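Fórum Travia > Navegação e percepção > Costmap marca sombra como obstáculo

rpetridis
Pessoal, estou testando o planejador local do Wituvora no pátio de concreto. Robô pequeno, de rodas, com mastro. De manhã roda bem. Na quinta à tarde o costmap local começou a marcar células ocupadas junto à quina do canteiro, bem onde cai a sombra.
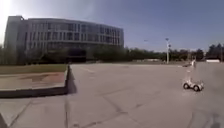
O filtro de altura está em 21 mm e o inflation em 300 mm. Já reduzi o inflation e o desvio continua, só fica mais curto. Alguém passou por isso?
Rafail Petridis

mekenum_dev
Sombra não gera ponto em lidar. Sua camada de obstáculos vem de onde, segmentação de imagem?

rpetridis
Sim, segmentação de piso, modelo treinado com 1.000 imagens. Quase todas de dia nublado.

karol.b
Então é o modelo. Retreina com sol baixo e contraste forte. Mexer no costmap só esconde o problema.

mekenum_dev
Discordo em parte. Retreinar leva semanas. Eu exigiria confirmação em vários quadros antes de marcar a célula - e subiria o limiar de confiança.

karol.b
Sombra de canteiro fica parada, vai confirmar em todos os quadros. Filtro temporal não resolve isso.

mekenum_dev
Justo. O limiar ainda vale testar.

rpetridis
Subi o limiar e rodei o bag de novo: 189 células falsas viraram 21. Mas perdeu o meio-fio em dois trechos, então voltei ao valor antigo. Vou anotar as imagens da tarde e retreinar.

karol.b
Guarda esse bag para teste de regressão.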